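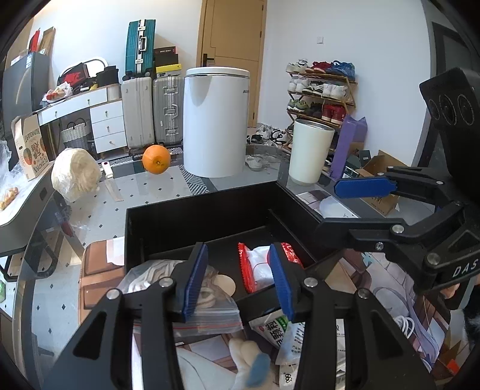

BOWEN, April 2026 -- Zeria, the household storage and home services company, today opened enrollment for Relerau, a tabletop sorting program for people who live in small apartments. The program deals with the one surface that most small homes share for meals, work, charging and mail. It uses a single open container per table, and the container can be one the household already has. A black tray with high straight walls is enough to take a packet with red ends and a clear zip-lock bag, and the bag can hang over the front wall while the rest is sorted. Relerau was tested in Bowen starting last October and is now available to any renter in the city.

The trial covered 363 households in buildings managed by Roltimska, which rents out 3,858 apartments in Bowen and nearby towns. Each household chose one table and worked on it over five short sessions at home. Participants kept the furniture they had. They were asked not to buy bins, dividers or drawers before the last session, and the program did not supply any.

"We used to begin with the closet, and people would be tired by the time they got to the table," said Chutima Inthanon, head of home programs at Zeria. "The table is where the small stuff lands. Sachets, cables, a piece of fruit, something from the mail. Clear that and you have a place to put the next thing down while you decide about it."

The Relerau method has four passes. The first is for food and anything that came with food, including condiment packets, tea, and bags that have been opened. The second is for cords and chargers. The third is for packaging, and the fourth is for things kept on the table because the owner likes to see them there. Each pass uses the same container, which is emptied before the next one begins.

Packets and sachets took the most time in the trial. Many households had them in more than one language, and family members did not always agree on what was inside. The Relerau guide asks people to stand sachets on edge with the printed side forward and to put anything unlabeled in a clear bag by itself. Unlabeled packets are then shown to everyone in the household before they are thrown out.

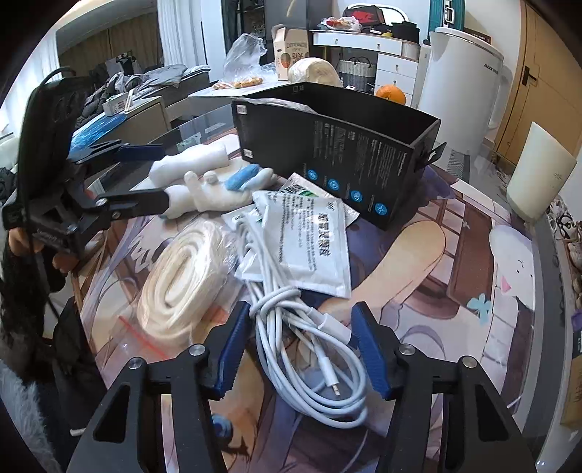 A coiled white charging cable on a glass-topped table, with paper sachets and an open black box nearby.

Cords are handled next. A cable that is used every day stays on the table, coiled and held with a small tie or band. A cable that fits nothing in the home goes into a bag marked with the month, and the bag is checked again at the end of the program. The guide gives no rule for how many cables a household should own.

Packaging gets a pass of its own. Small cardboard boxes, printed product boxes and delivery packages are often kept in case of a return, and the guide accepts that. It asks that they be stacked off the table or put to use. An upright box with its open side up can serve as the container for the rest of the session. Several trial households still use a box they had planned to recycle.

Larger items such as an electric kettle are left where they are until the end. Zeria found that moving the kettle early tended to stop the session, since it usually had to go near an outlet and every other surface was full. In the final version of the guide, the kettle is moved only after the four passes are finished, and only if the household wants it moved.

Printed mats and table covers also came up more often than the planners expected. Some people keep a large illustrated mat under glass and like to see the artwork. The early draft of the guide recommended a plain surface, and that advice was dropped after the second session.

"I asked them to take that page out," said Robel Degefa, a Roltimska tenant who took part in the trial and later helped edit the guide. "If somebody has put a picture on the table, they want to look at the picture. So you clear down to it. I got further that way than I did with a plain table."

Plush figures and other soft items belong to the fourth pass. The guide suggests picking them up, wiping the glass or wood underneath, and putting them back before anything else is returned. Soft items that share the table with food are moved to the far side.

Roltimska will offer the program to new tenants at the time they sign a lease. Tenants who already live in its buildings can join through their building office. Taking part is free for both groups, and the company said results will have no effect on inspections or rent.

"Our office is not coming up to look at anyone's table," said Tolera Abdella, resident services manager at Roltimska. "We hand over the guide and we answer the phone. A few people asked for help carrying out cardboard -- we can do that, and the pickup times are posted by the elevators."

Some 400 printed copies of the guide are ready for collection at the Zeria office in Bowen. The text is set in large type and has a fold-out page that can lie flat beside the container. It covers glass, wood and laminate tabletops, with a separate page on cleaning under a glass top. A version with more pictures and fewer words is being prepared for households where children do the sorting.

Zeria has also changed its paid home visits to match. A visit now starts at the table and follows the same four passes, and the visitor brings cable ties, clear zip bags and a marker. Closets and kitchen cabinets can be added after the table is done. Customers who booked a visit under the old schedule may keep it or switch to the new one at the same price.

Thanakorn Petchrat, who trains the visiting staff, said the main change is in pace. "We ask them to keep their hands off the next pile until the container is empty. It looks slow. Then you get to the end of the hour and there are no half-sorted bags to take away."

How to enroll

Renters can sign up at the Zeria office in Bowen or by phone. Roltimska tenants should speak to their building office. Households need one table, one open container of any kind, a few clear bags and a pen. Sessions can be done on any schedule, with at least one night between them.

Media contact

Bontu Asfaw, Communications, Zeria, Bowen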